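Granell party backs online voting at second attempt

Members of the Nerar Alliance have agreed to choose their next leader by online ballot, ending an argument that has lasted longer than either of the party's last two leaders.

The vote came shortly after 11 p.m. at the annual congress in Granell, by which time the bar had closed and opposition to the motion had thinned noticeably. It passed by 449 votes, out of 704 delegates registered. The remainder voted against, abstained or had a train to catch, and the minutes do not distinguish between the three.

Under the new rules, any member who has paid a subscription for at least 18 months will be able to vote from home. Until now the leader has been chosen by delegates in the hall, using coloured cards, with a recount whenever somebody at the back complained that they had been holding theirs up the whole time. Last year's congress needed two recounts to settle the wording of a motion on bus shelters.

Nathalie Van Rooij, who chairs the party's rules group and has now steered the proposal through two congresses, told delegates it was time to trust the membership.

"We ask these people to deliver leaflets in the rain," she said. "I think we can ask them who should be leader."

The line drew warm applause, including from several people who then spoke against her.

Their objections fell broadly into two camps. The Jirkunberg branch, the party's largest, argued that online voting would weaken the congress and turn it into a day of speeches with nothing decided at the end. A delegate from one of the smaller branches replied from the floor that she would welcome the change, as at present it was two days of speeches with nothing decided at the end.

The second camp was worried about the wording. The original motion said that the ballot would be open to "all members in good standing", a phrase which appears eleven times in the party's rulebook and is defined nowhere in it. A good part of the evening went on whether a member who had paid late was in good standing, and whether a member who had paid early might be in better standing than the rest. The 18-month rule was put forward as a compromise and accepted with visible relief.

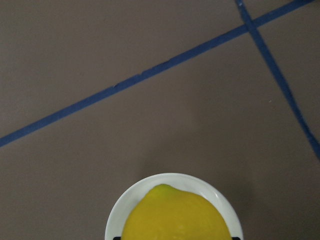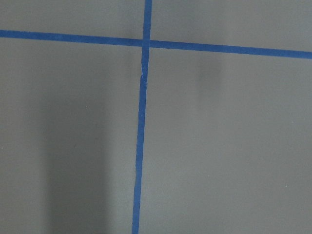

Blue tape

Nilsuwan, the firm that will run the ballot, gave a short demonstration in the afternoon. Delegates were invited to log in on their phones and choose between tea and coffee. Tea won comfortably, although the Jirkunberg delegation has asked to see the figures.

The firm says each member will be sent a code by post and a second one by email, and that both will be needed to vote. Asked what would happen to members without an email address, its representative said a paper form would be available on request. Asked how they should request it, he said there would be a page on the website. He later corrected this to a telephone number.

The cost was discussed only briefly. Van Rooij said the contract would come to less than the hire of a hall for an extra day, and no one asked to see a breakdown, possibly because the vote to carry on past 10.30 had itself gone to a recount.

Three amendments were tabled. One, to keep the coloured cards for all other business, was carried with a large majority, on coloured cards. One, to let branches opt out, was withdrawn after its proposer was told that this would leave his own branch unable to vote for anybody. The third concerned a comma and was referred to the rules group.

The first online ballot is expected in October, when the current leader's term ends. Nominations will open a month earlier and candidates will need the support of at least four branches. So far no one has declared, though several members of the front bench were seen being unusually friendly to people from small towns over lunch.

Jirkunberg has reserved the right to bring the matter back next year. Its branch secretary said the members he represented felt strongly that the question should be looked at again by everybody together in one room. He was asked whether those members had been consulted on this, and said they had, by email.

Next year's congress will again be held in Granell. A proposal to move it was out of time.

Contact the newsdesk | Copyright, all rights reserved | Back to top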